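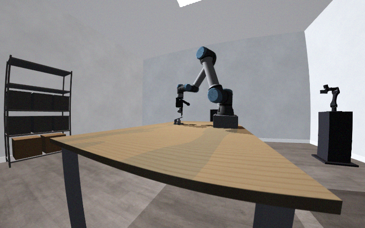

How to Cut a Tabletop Down to Size Without Ruining It

The tabletop I bought secondhand was 1,905 millimeters long. The alcove I bought it for was not. I had measured the alcove twice, once before the purchase and once after, and I regret to report that only the second measurement was any good.

So we are going to shorten a tabletop. It takes an afternoon, plus however long you spend standing over it with the saw unplugged, reconsidering.

What you need

A circular saw with a fine-tooth blade. The blade that came with the saw is for framing lumber and will chew the edge like a dog with a slipper.
A straightedge longer than the cut. Mine is the factory edge of a shelf left over from a Zirlow bookcase.
Two clamps, a square, masking tape and a sharp knife.
Sandpaper in 120 and 180 grit.
Iron-on edge banding, if your top is veneered. Solid wood can skip it and feel superior.

Take the legs off first

I know. The screws are tight and the legs aren't in the way. They will be. Put each set of screws in a cup and label the cup. If the mounting plates sit near the end you are cutting, check that there will be something left to screw them into. On my Oltmont top the plates had to move in by a hand's width, which meant drilling new pilot holes. Wrap tape around the drill bit to mark the depth, or you will meet your pilot hole again on the other side.

Mark the line

Lay the top face down on a blanket. A circular saw cuts on the upstroke, so the splinters come out on whichever side is facing up, and you want that to be the side only the cat sees.

Measure from the end you're keeping. Mark both edges, join the marks, then check the line with the square. My finished length was 1,016 millimeters, which leaves an offcut nearly as long as the table. I have told everyone it will be a bench.

Run masking tape over the line, redraw it on the tape, and score along it with the knife. Three light passes beat one heroic one. Flip the top and tape the good face too.

Set the fence

Measure from the edge of the saw's base to the near side of the blade. Clamp your straightedge that far from the line, with the blade falling on the waste side. Unplug the saw and slide it the full length as a rehearsal. Mine hit a clamp at the far end. Better then than later.

Cut

Support both halves. If the waste end is hanging in the air it will drop before you finish and take a long strip of veneer with it. Set the blade just deeper than the top is thick, put on your glasses, and push at an even pace. If the motor starts to complain, slow down. Don't stop to admire anything.

Finish the edge

Sand with 120, then 180, always along the edge. Cut the banding a little long, iron it on at medium heat, and press it down with a block of scrap while it cools. Trim the overhang with the knife held flat. Omid Salehi, who taught me this, uses a file and gets it perfect. I use a knife and own a brown marker.

Put the legs back on, turn the table over with a second person, and carry it to the alcove. Mine went in with 11 millimeters to spare, and a pencil has already fallen down the gap.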